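Cesgate Uken

The Cesgate Uken is a compact five-door wagon with a plug-in hybrid drivetrain, built by the automaker Cesgate at its plant in Lusilitz. It sits between the smaller Cirillo hatchback and the company's delivery vans, and it is the first Cesgate passenger car that can be charged from a household outlet. Owners and reviewers have taken to it warmly, mostly for its huge cargo area and its wonderfully easygoing road manners.

Development

Work on the Uken began as a plan to stretch the Cirillo. Engineers lengthened the floor, moved the rear wheels back and soon found that the Cirillo's rear suspension took up the very space they wanted for a battery. A new rear axle was drawn up, and from that point the wagon became a model of its own. Seventeen test cars were built – 17 very hard-working cars, judging by the hill routes and gravel roads they were sent over – before the design was approved for production.

The name comes from a lake north of Lusilitz where the early cold-weather tests were done. Cesgate had used it once before, on a trim package for a pickup, and the old lettering style was brought back for the badge on the tailgate.

Drivetrain

A four-cylinder gas engine drives the front wheels along with an electric motor mounted beside the transmission. Together they make 200 horsepower, which gives the Uken a lively feel around town and plenty in reserve for a highway on-ramp. The battery lies flat under the rear floor, low enough to keep the load area level from the bumper to the front seats when the back row is folded.

Drivers can choose among Electric, Blend and Hold modes. Blend is the default and picks the power source by itself, while Hold saves the charge for later in the trip (handy for anyone who ends a long highway drive on quiet city streets). The changeover between gas and electric power is one of the car's real pleasures, so smooth that many drivers only notice it on the dashboard display.

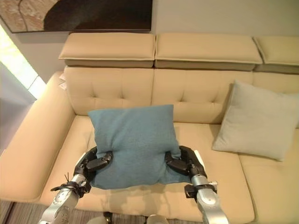 Cargo space with the rear seats folded is 73 cubic feet, a superb figure for a car this size. The rear bench splits in three, and the middle section drops on its own to let skis or lumber pass between two passengers. Under the load floor is a shallow tray for the charging cable, with a drain plug at one corner. A roof rail kit is standard on all but the base trim.

The cabin borrows its dashboard from the Cirillo but adds a wider center console and real knobs for the heat and the radio, a choice that won the car a lot of friends. The seats are tall and softly padded, and the rear doors open nearly square to the body, a great help with child seats.

Trim levels

The Uken was launched in three trims called Road, Trail and Long Road. Road has cloth seats and steel wheels. Trail adds the roof rails, all-season tires with a deeper tread and a slightly raised ride height. Long Road has heated seats in both rows, a larger fuel tank and extra sound padding in the doors – easily the quietest car Cesgate has sold.

A two-tone paint option in cream and dark green was offered in the first model year only. The factory finished 2594 cars in those colors, and they have a lively following among collectors.

Changes

For the second model year the charging port was moved from the front fender to the rear, and the cable was made longer to match. The backup camera gained a washer nozzle. A later update to the drive software let the car stay in Electric mode in colder weather, and Cesgate made it available free of charge for earlier cars through its dealers.

The steering was also retuned at this time, with more weight near the center. Cars with the newer setup can be told apart by a small gray cap on the steering column cover.

See also

Cesgate Cirillo
Plug-in hybrid
Station wagon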